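퇴근길에 쓰는 폴더블 루머 정리 타래. 길어질 듯. 오타는 알아서 읽어주세요

1/
루토멘(Lutomen) 다음 폴더블 얘기 또 터짐. 발표는 10월이라는데 케이스 업체 쪽 도면이 벌써 돌아다님. 힌지 두께, 카메라 섬 위치, 버튼 배열까지. 발표회를 왜 하는지 모르겠음 이쯤 되면

2/
일단 출처부터. 이번 건은 Fitus 쪽 상품 페이지가 잠깐 열렸다가 닫힌 거. 액세서리 만드는 데. 캡처본만 남았고 나도 원본은 못 봄. 그러니까 다들 소금 좀 쳐서 들으시길

3/
근데 Fitus가 예전에도 이런 식으로 한 번 흘렸고 그때는 거의 맞았음. 카메라 배치는 그대로 나왔고 버튼 위치만 틀렸던 걸로 기억. 아예 무시하긴 좀 그래

4/
이번에 제일 말 많은 건 화면 주름. 힌지를 물방울형에서 다른 구조로 바꾼다는데 도면으로는 주름 깊이를 알 수가 없음. 외곽선밖에 없으니까. 근데 벌써 "주름 없음 확정" 이런 제목 달고 퍼나르는 계정들 있더라. 확정은 무슨

5/
두께는 접었을 때 전작보다 확실히 얇게 그려져 있음. 다만 케이스 도면은 여유값 넣고 그리는 거라 그 숫자 그대로 믿으면 안됨. 전작 때도 도면 기준으로 계산하신 분들 실물 보고 실망했잖아요. 나도 그중 하나

6/
무게는 Ticona 포럼에 올라온 게 있는데 이건 진짜 근거가 없음. 글쓴이 가입일이 이번 주 금요일이고 글 딱 하나. 댓글은 477개 달렸는데 절반은 서로 싸우는 중. 스크롤 내리다가 포기함

7/
배터리. 용량은 전작이랑 비슷하거나 살짝 늘어난다는 쪽. 대신 충전이 27W로 올라간다는 얘기. 요즘 기준으로는 여전히 느림... 바형 모델들은 훨씬 앞서가는데 폴더블만 왜 맨날 이 모양인지

8/
발열 때문이라는 설명은 매년 듣는데 매년 똑같은 설명이면 그건 그냥 안 고치는 거 아닌가. 이건 내 의견이고 루머 아님

9/
카메라는 별로 기대 안 하는 중. 도면상 렌즈 구멍 크기가 전작이랑 거의 똑같음. 센서가 바뀔 수는 있는데 구멍만 봐서는 모름. 망원 빠진다는 소문도 있던데 구멍 수만 보면 그대로임. 가짜 렌즈 넣을 리는 없고

10/
책상에 도면 1:1로 뽑아서 펼쳐놓고 지금 쓰는 폰 올려봤는데 (나 뭐하냐) 가로가 살짝 넓어졌음. 접은 상태에서 자판 치기는 나아질 듯. 전작은 진짜 리모컨 같아서 오타가 너무 났거든요. 지금도 그걸로 쓰는중

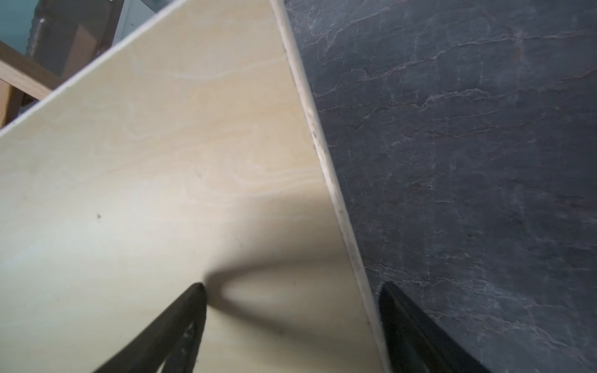

11/
가격 얘기. 여기서부터 다들 예민해짐

12/
Putlow에서 부품 단가 표라고 돌린 게 있음. 패널값이 내렸으니 출고가도 내려간다는 논리. 근데 패널이 내려도 메모리가 올랐잖아. 그 표엔 메모리 줄이 아예 없음. 표 만든 사람 일부러 뺀 건지 까먹은 건지

13/
내 예상은 동결. 근거는 딱히 없고 작년이랑 재작년에도 인상설 인하설 둘 다 돌다가 결국 동결이었음. 대신 기본 용량을 줄이거나 사은품을 줄이거나 하겠지. 늘 하던 대로

14/
보상판매는 전작 반납하면 최대 70만원이라는 말이 있는데 "최대"에 밑줄 쳐주세요. 화면에 실금 하나 있으면 반토막 나는 거 다들 겪어봤을듯. 힌지 소리 나는 것도 감점이라고 들음. 폴더블은 원래 소리 나는데요?

15/
케이스 미리 사도 되냐고 디엠이 좀 왔는데 사지 마세요. 진짜로. 지금 올라온 건 도면만 보고 찍은 거라 버튼 구멍 밀리면 그냥 쓰레기됨. 출시 전 케이스는 환불도 잘 안 해줌. 배송 시작됐다고 거절당한 적 있음

16/
그래도 꼭 사야겠으면 무상교환 문구 있는 데서. "실기기와 다를 경우 교환" 이 한 줄 있는지 보고 결제. 문구가 이미지 안에만 있고 본문에 없으면 나중에 지워도 모르니까 캡처 필수

17/
업체들이 왜 이렇게까지 서두르냐면 초반 며칠에 팔리는 양이 제일 많아서. 폰 받은 날 케이스 없는 게 제일 불안하잖음. 그날 검색 첫 줄에 떠 있으면 그걸로 끝. 그래서 도면 하나에 돈이 오간다는 말도 나오는 거고. 어디까지 사실인지는 나도 모름

18/
보호필름은 더 심함. 폴더블 안쪽 필름은 공식 서비스센터에서만 붙이라고 하는데 벌써 셀프 부착용이 올라와 있음. 잘못 떼면 패널까지 같이 나감. 이건 제발 기다렸다가 하세요 수리비가 케이스값이랑 자릿수가 다름

19/
색상은 네 가지. 검정, 은색, 남색, 그리고 이름 모를 연두? 카키? 렌더마다 색이 다 달라서 뭐라 말을 못 하겠음. 렌더는 그냥 케이스 업체가 예쁘게 칠한 거라 색은 제일 믿을 게 못 됨. 전에 보라색 나온다더니 끝까지 안 나왔고

20/
펜 지원 물어보신 분. 도면에 수납 홈 없음. 지원은 해도 내장은 아닐 가능성이 큼. 펜 들어가는 케이스가 따로 올라와 있긴 한데 그건 전작 때도 있었던 거라 근거로 치기 애매

21/
사전예약은 발표 당일 밤에 열릴 거라는 쪽이 많음. 전작 때는 한 15분 만에 인기 색상 1차 물량이 빠졌으니까 노리는 분들은 카드 미리 등록해두시고요. 나는 그때 본인인증에서 튕겨서 2차로 밀렸음. 아직도 억울

22/
정리하면
가능성 높음: 접었을 때 폭 넓어짐, 카메라 구멍 배치 그대로
반반: 두께, 충전 속도
무시해도 됨: 무게, 색상, 주름 없음 "확정"

23/
아 그리고 아까 6번에 포럼 글 링크 달라고 하시는데 지금 보니 삭제됨. 댓글까지 통째로 날아갔네요. 캡처 가지고 계신 분 있으면 답글로 좀

24/
12번 단가표도 수정본이 돈다고 방금 제보 받음. 메모리 줄 추가됐다는데 숫자가 이상함. 집 가서 보고 이어서 쓸게요. 지하철 내려야됨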